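3.2 Bench layout and parts

All of the handling trials were run on one kind of surface, a white rectangular table with rounded corners. We chose a plain top with no lip or drawer because people who fit electrical parts in small shops tend to work on whatever flat surface is free, and we wanted the placement of the parts, and nothing built into the table, to decide where the hands went. No jig, vise or bench mat was allowed in the base layout. The jig layout, which adds a low fence along the back of the table, is treated separately in Section 3.4.

The parts fall into two groups. The first group is kept in a shallow tray to the worker's left and is made up of wall socket panels. The second group stays directly on the table: a junction box with a hinged clear lid, a gray block used as a stand, and an orange cap. The Wikholm parts list, from which we started, puts all of these in a single bin. In our pilot work the single bin led to long searches, mostly for the cap, which slid under the panels. Splitting the parts between tray and tabletop removed most of that searching, and the split layout was used from February on.

Panels in the tray were not lined up. Workers in the Hevwood survey told us that panels seldom stay in neat rows once the first has been picked up, so the tray was filled by hand with no fixed order and panels were left to lean as they fell. Figure 4 shows the table with the tray on the left, the box in the center with its lid open, and the block to the right of it. The lid stands up at the back of the box and leaves the front and both sides clear to reach.
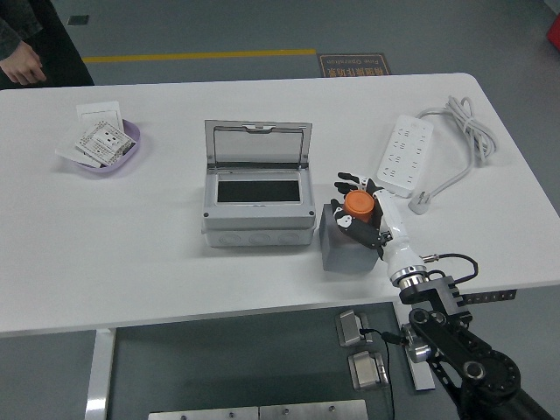

1082

Figure 4. Split layout with socket panels in the lavender tray, open junction box, gray block and orange cap.

Lid position was the first thing we looked at. A lid hinged at the back has to be opened before anything can go in, and a worker who opens it late must put down whatever is being held. We recorded 400 trials in the base layout and marked each as "lid first" or "part first." In 104 of these the worker picked up a part before opening the lid. Nearly all of the part-first trials included at least one extra put-down, usually onto the block or the bare table beside it. For this reason the later trials begin with the lid already open, and time spent on the lid is left out of the totals in Table 2.

The block was meant only as a raised spot for the cap. It soon became a general resting place. Workers at the Flolside site set panels across it, face up, while they turned the box around. We did not forbid this, but we did note it, and a trial in which the block carried anything other than the cap is listed under "shared stand" in the results.

The tray raised a smaller problem. Its rim is low, and a panel pulled toward the worker could ride over it and take a neighbor along. Loose paper in the tray made this worse, as a panel lying on a sheet slides more easily than one lying on plastic. Karagiannis trays, which are deeper, were tried for a short time and given up when workers began tipping them to see the bottom panel.

Table height was fixed for all workers. The distance from the front edge of the table to the box was set at 600 mm in the first round and shortened in the second, after shorter workers were seen leaning on the edge to reach the lid latch. The two rounds are not pooled in any of the time comparisons. Put-down counts are reported for each round and for both together, as reach had little effect on them.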